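Tunemby Forum > Kitchen and Table > Serving and storage

Thread: White square tray with the round dish, any use for it?

clater_hill
Picked up a box of kitchen bits for £6 at the Presberg sale in July and I'm going through it now. Most of it is ordinary stuff but there is a square white plastic tray with rounded corners that I can't place. It has a thin raised lip, and there's a round dish on the left side with a flat bottom and a few ridges round the rim. The grey lettering lower down is raised, and the part I can read in my photo says "Robi".

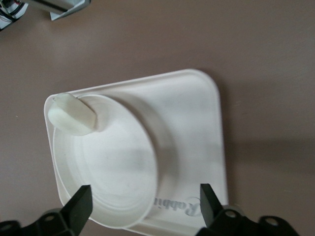
The tray on my table, dish to the left

I'd like to use it for crisps and a dip, if it's safe for food. Any ideas what it was sold as?

mossop416
Looks like a snack tray to me. Dip in the round part, dry things on the flat. We had one along those lines at my last job and it came out every Christmas.

tinlid
I don't agree. A snack tray would have a deeper lip. The flat part on that would lose half your crisps on the way to the sofa. I'd say desk or dressing table, for clips and rings.

mossop416
You can't judge the depth from one photo. Clater_hill, can you measure it?

clater_hill
The lip is 6 mm with a ruler stood on the table. The dish is deeper but I haven't measured that yet.

presberg_pat
What's the short thick thing lying on the rim of the dish? Is it a part of the tray?

clater_hill
No idea, it was in the same box. Off-white, rounded ends. It doesn't fit anywhere on the tray that I can find.

tinlid
6 mm is nothing. Dressing table.

oddlot_516
Whatever it was sold as, turn it over and look for a food mark (the glass and fork). If there isn't one I'd only put wrapped things on it. I wouldn't trust old plastic with anything oily.

mossop416
Fair point about the oil. You could stand a small glass bowl in the round part and put the dip in that.

clater_hill
Just looked, no mark on the back. I have a Kao bowl that might fit so I'll try it tonight. If it wobbles the tray can go upstairs and tinlid wins.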